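About Jukusance

We started with one long white table and a question from our founder, Iara Acuña: how would a machine ever learn to put a room back in order? Years later we're still happily at it, gathering the examples that learning systems study, one everyday chore at a time. 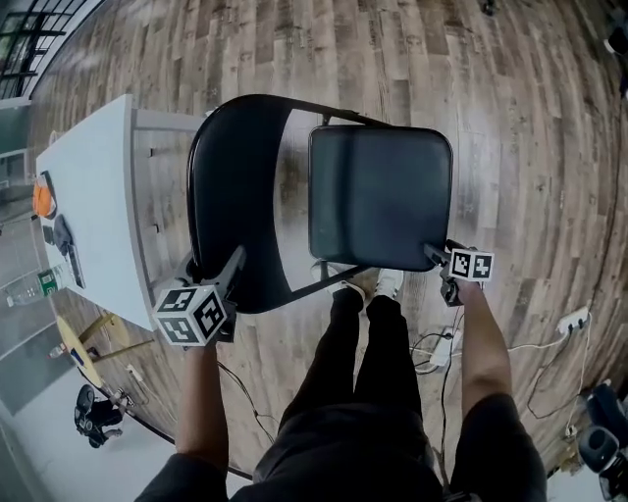 Holding a folding chair with a gripper in each hand.

Every example we keep is done by a real person, at a real person's pace, and we think that matters more than people expect. Bayu Chin looks after the grippers and Etelka Csonka goes through the recordings (all 1,086 of them so far, bless her!).
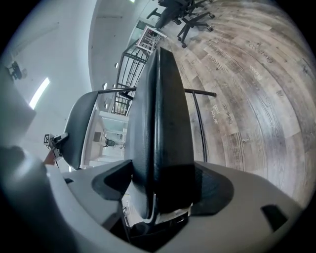 Chairs have become a bit of a specialty of ours, and around 200 of our recordings involve one kind or another. If you'd like to try a session yourself, write to Abrehet Wako, who will find you a morning and put the kettle on.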